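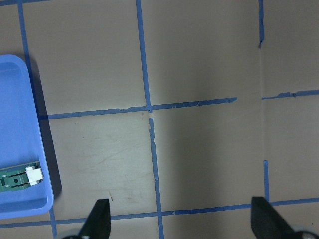
Space at a premium: a tabletop divided up with blue tape.

Doubts over 'pay for what you use' market plan

Traders at Trarkanside indoor market are being asked to believe that smaller pitches will bring them lower rents and bigger crowds. The figures put forward so far show the first of these only if you don't look too closely, and the second not at all.

Under a scheme published by Somlow Council in December 2020, the market's fixed stalls would be replaced by shared tables let out in small plots. Traders would pay for the plots they take, week by week, and could add or drop plots as trade goes up and down. The council says this is fairer than the present system, where everyone pays the same for a stall whether they fill it or not.

The idea comes from Astero, the firm hired to look at the future of the market hall. Its report says the change would cut the cost of starting out to £625 a quarter for the smallest pitch. A full stall now costs £761 a quarter, so at first sight that is a fair saving. What the report leaves until its last few pages is that the smallest pitch is a third of the size of a stall. Anyone who wanted to keep the room they have today would need three of them.

Asked whether that meant rents were going up, a council spokesman said that it was "not helpful to compare the old offer with the new one". Traders may feel that it is a very helpful comparison, and one they would have liked to see on the first page.

Wen-hsiung Yau has sold kitchenware and repaired small appliances in the hall for many years. He said he had read the report twice and still could not find his own business in it.

"It talks about people who sell candles and greetings cards," he said. "Good luck to them. I sell stockpots. I can't stand a stockpot on a third of a table and have anywhere left to take the money."

Mr Yau also wanted to know where stock would be kept at night. At present traders lock it under their stalls. The report refers to "flexible storage on request" and gives neither a place nor a price for it. The council said storage would be looked at during the next stage.

Then there is the question of visitors. Astero expects the hall to draw 2,000 more shoppers a month once the new layout is in place. The report does not say how it arrived at this. It mentions a similar change at Hou, where it says the market was "transformed", but it gives no numbers from before or after, and the Hou hall reopened alongside a new bus station and a free car park. Trarkanside is getting neither. Its nearest bus stop was moved to the far side of the ring road in June and there is no plan to move it back.

Supporters of the scheme do have a point about the state of things as they are. Several stalls by the rear doors have stood unlet for a long time, and a newcomer who wants to try out an idea has to sign up for a full year. A cheap, short let could bring in people who would never take that risk. It is harder to see why this could not be tried at the rear of the hall first, with the empty stalls, before everyone else is moved.

That question was put to the council too. The reply was that a trial "would not deliver the full benefits of the model". It did not say what the benefits of the model had been found to be anywhere else.

A petition asking for the present stalls to be kept has gathered 3,156 names. Petitions are easy to sign, and it would be fair to wonder how many of those people have bought anything in the hall lately. But it is still more evidence of public feeling than the council has offered, as its own survey was answered mainly by people stopped in the shopping centre and did not ask whether they used the market.

Comments on the plan can be left at the council offices or handed in at the market manager's desk. The full report is on the council website, where the table of charges is in the second appendix. Councillors will be asked to approve the scheme at their next full meeting, and no date has been given for the costs of storage to be published.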